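Checking and trimming bimanual demonstrations before policy training

This page covers the procedure we use to turn raw teleoperated episodes from the two-arm bench into a training set. It assumes the arms are already calibrated and that the recorder is writing joint positions, gripper commands and overhead images to the same episode folder. The filtering method is the one Temitope Akpan worked out for the Jeltard runs in November. The table-setting data (internally, Sturkley) uses it without changes apart from the thresholds listed in step 4.

What you need

A recording machine with Zesto installed, the raw episode folders, and enough disk space to hold a second copy of them. Do not filter in place. The Ezeani policy trainer reads the filtered copy only.

Step 1. Check the time base

Open the episode log and confirm that each joint sample has a matching image timestamp. The joint stream and the image stream run from separate clocks, so a small constant offset is expected. A drifting offset is a fault. Plot the offset against sample index for the first and last episodes of the session. If the two lines have different slopes, restart the recorder and discard the session.

A constant offset is corrected in Zesto by setting the image delay in the session file. Use one value for the whole session. Per-episode values looked better on paper but produced a policy that closed its grippers early on roughly the episodes we had corrected most, and Sandra Ackroyd traced this to the fitting step picking up the operator's hesitation as delay.

Step 2. Remove idle lead-in and tail

Operators take a moment to settle before they move, and again before they stop the recording. Left in, these stretches teach the policy to sit still. The trimmer finds the first sample where any joint on either arm exceeds the motion threshold and keeps a short margin before it. The tail is treated the same way in reverse.

Check that the threshold is applied to both arms. In a task where the left arm moves first, a trimmer watching only the right arm will cut the opening reach.

Step 3. Keep the pauses in the middle

Earlier versions of this procedure also removed pauses inside an episode. We no longer do this. When one arm waits for the other, the wait is part of the coordination, and removing it breaks the timing between the two grippers. On cutlery the effect was plain: the policy sent both arms toward the same utensil and stalled with the grippers side by side.

If a pause is a genuine interruption (the operator let go of the leader arm, for example), reject the whole episode.

Step 4. Apply the rejection rules

Run the filter with the following settings for table-setting data:

Maximum episode length: 2000 samples after trimming
Minimum episode length: 208 samples after trimming
Missing images: reject the episode
Gripper command and gripper position disagree at the final sample: flag for review

Flagged episodes are written to a separate folder. Play each one at normal speed before deciding. A mismatch at the final sample is normal if the gripper is holding something, as the jaws stop at the object while the command keeps closing.

Step 5. Label the start layout

Each remaining episode gets a layout label taken from its first image. Record which side of the table each object is on and which way the utensils point. The labels are not given to the policy. They are used to split the data so that the validation set contains layouts absent from training.

Soft items need their own label. A cloth has no useful orientation once it is crumpled, so we record only its side of the table and whether it is flat or folded up on itself.

Step 6. Compare counts and train

For the current set, the raw sessions held 3309 episodes and the filter kept 1603. That is a heavy cut. Most of the loss came from the length limit, and a good share of those episodes were successful but slow. We trained on both versions with the same seed and the same number of gradient steps. The filtered set gave the better result on held-out layouts for rigid objects — plate, cup, fork and spoon. For cloth there was no difference we would be willing to report.

Known problems

The length limit penalizes careful operators. Raising it brings their episodes back but also admits long regrasp sequences, and we have not found a setting that separates the two. A limit based on the number of gripper closures is being tried.

Shiny utensils give weak depth estimates near the handle. The filter does not use depth, so this does not affect which episodes are kept, but it does affect anyone reusing the labels for grasp detection.

Layout labels were entered by two people up to 14th January and by one person after that. Treat the flat/folded label with some caution in the earlier sessions.
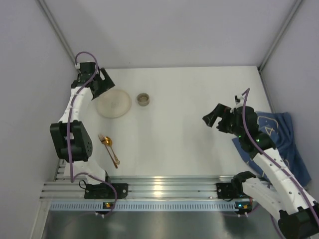

Table-setting bench with both arms over the work surface: plate and cup at upper left, fork and spoon nearer the middle, cloth at right.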